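How to Run a Towel-Folding Demo at Your Open Day

Posted in: Events, Hands-on

We held our robotics open day at Fasthorpe in November, and the towel table (a bed, really) had the longest line all afternoon. Several people asked how to set up the same thing at their own school or club, so I've written it up. You need two hand-held grippers, a bed, one towel and a host who likes talking to strangers!

Before the doors open

Make the bed with a fitted sheet pulled tight. Bunched fabric gets pinched along with the towel, and beginners find that maddening. Patterned bedding is great for this, and kids love it. Push the pillows and the comforter back so there's a clear patch of sheet in the middle.

Pick a towel in a color that stands out from the sheet. Ours was rust orange on green and white, easy to spot from the back of the room. Terry cloth is a lovely fabric to learn on: thick enough to grab and soft enough to misbehave a little.

Check the pads on all the gripper fingers and wipe off any lint. Then open and close each gripper a few times. If one feels stiff, swap it now, while you still have the room to yourself.

Running a turn

1. Start with the towel already folded. Visitors get to practice picking up and setting down before they try any folding, and they relax much faster.

2. Put one gripper in each hand and open both wide.

3. Come in low, with the fingers on either side of the edge you want. A thick folded edge is the friendliest place to start.

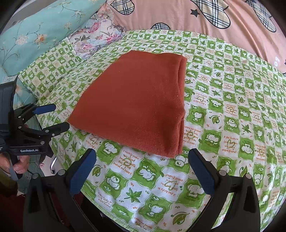

4. Close slowly. Most people squeeze far too hard the first time, so I say "like picking up a sandwich" and that seems to do it.

5. Lift a little, pause, and set the towel back down. Let them do this as often as they like before moving on.

6. Now open the towel out flat and fold it again, one gripper on each corner. Bring the corners over together, let go, and smooth the top with closed fingers. Turn and repeat for the second fold.

Allow 4 minutes per visitor. We tried 7 in the morning and the line went out past the Plirava stand (sorry, Plirava, and thank you for the cookies).

Tidying between turns

I like to square the towel up with the grippers too, because the people waiting pick up so much just by watching. Nudge one side, then the other, and look for the hem. 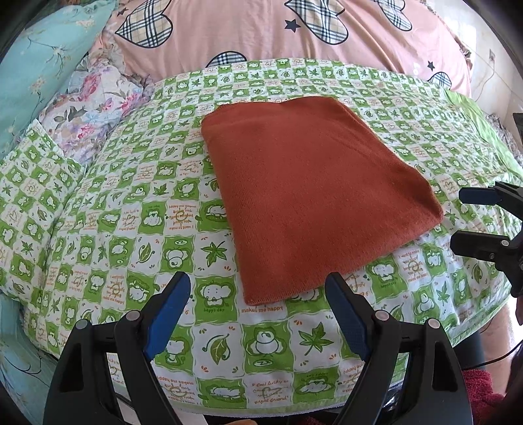

The corners are where you'll spend your time. If one puffs up, pinch just the top layer, draw it outward and release. Don't chase the last wrinkle! The next visitor is going to undo it all anyway.

For older groups, the Sethi worksheet makes a good follow-up. It asks them to write down every move in a single fold, and the lists get wonderfully long. The Falura club had theirs taped along the hallway by three o'clock.

Packing up

Wipe the pads again, loosen the wrist straps and shake out the towel before it goes in the box. We'll be running ours again in spring, with pillowcases.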